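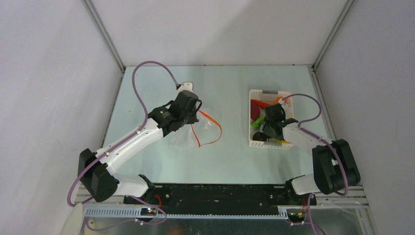
Notes, unit 6: Can machines do chores yet?
Household and shop-floor handling. Typed up fast, slides to follow when I fix the fonts.

Short answer: some, slowly, if you set the table for them. Long answer is the rest of this handout.

Start with what "doing a chore" means. Most people say "put the groceries away" or "pack the order" and think of it as one job. Break it down on paper first (you did this for homework, if you did the homework). Find the thing. Get a grip on it. Move it without hitting anything. Let go in the right place. Know whether that worked. Know when you're done. Every one of those can fail on its own, and a person does all of them while talking on the phone.

Hard things vs soft things

A can is easy. Same shape whatever you do to it. A box, same. Fruit and vegetables, medium: odd shapes, they roll, they sit on top of each other. Toy produce is kinder than the real stuff because it doesn't bruise and it's the same next April as it is today. Good for practice, don't read too much into the score.

Bags are the hard case. A plastic bag has no fixed shape. Pull one edge and the rest goes somewhere else. Clear plastic is worse again, a camera sees what's behind it plus a few shiny streaks. People mostly do bags by feel, you rub the two sides until they slip apart. Most grippers can't feel much of anything. Write that down, it comes back in unit 8.

Drawstrings help a little. Bright color, narrow, gives the camera something to find. But a string is also a soft thing, so you swapped one soft problem for a smaller one.

Why two arms

One arm can pick and place all day. Bagging wants two, one to manage the bag and one to bring the item. Same as you at the checkout. Costs of two arms:
- they can hit each other
- timing, the item arm has to wait for the bag arm (or the item goes on the table)
- twice the joints, twice the cables, twice the calibration
- one arm's mistake becomes the other arm's problem. Bag slips, item drops, now what

Reach matters too. Bolt both bases to one rail and you know exactly how far apart they are, that makes the math much nicer. Trade is there are spots only one arm gets to comfortably. Put the basket on the wrong side and you've made a harder task without meaning to.

Numbers from the Trerkent bagging exercise

Ljubica Dimitrov ran this for the course. Produce from a basket into a bag, two arms, 200 attempts at picking a single item out of the basket. 184 came out clean, 16 didn't. So 92 percent, sounds great. Now do five items in a row at that rate: .92 to the fifth is .66 or so. One bag in three has a miss in it somewhere. And that's only the pick, we haven't touched the bag yet!

This is the thing I want you to take into the exam. Per-step rates look good, whole-chore rates look bad, and the product brochure will quote you the first one. Always ask which.
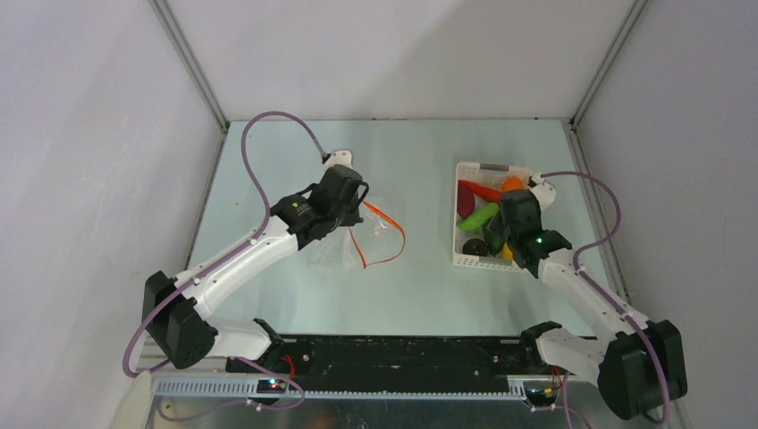

Crowding is the other thing. The basket starts full, items lean on each other, and fingers that fit around a cucumber in open space may not fit between it and its neighbor. Then near the end it flips: few items, but down at the bottom and against the walls, so the gripper bumps the rim. Middle of the basket is the easy part. If someone only shows you the middle, ask for the start and the finish.

Home vs shop floor

Shop floor wins for now. Same table, same light, same basket, walls so nothing wanders in. You can change the job to suit the machine. The Rantala packing line (reading 2) put every bin in a fixed spot and got most of its gain from that, before anyone touched the software.

Home is the opposite. Every kitchen differnt, things get left out, the cat. And a 92 percent dishwasher loader is not something you want near glasses.

Training data: Tovoteck collected 1,836 demonstrations for one folding task, one kind of towel. Think about what that means for a whole house.

For next time
Read the Anlow handout, sections 1 and 2, skip the appendix.
Pick a chore you did this week. List the steps, mark which ones involve somthing soft. Guess a success rate for each and multiply. Bring the number.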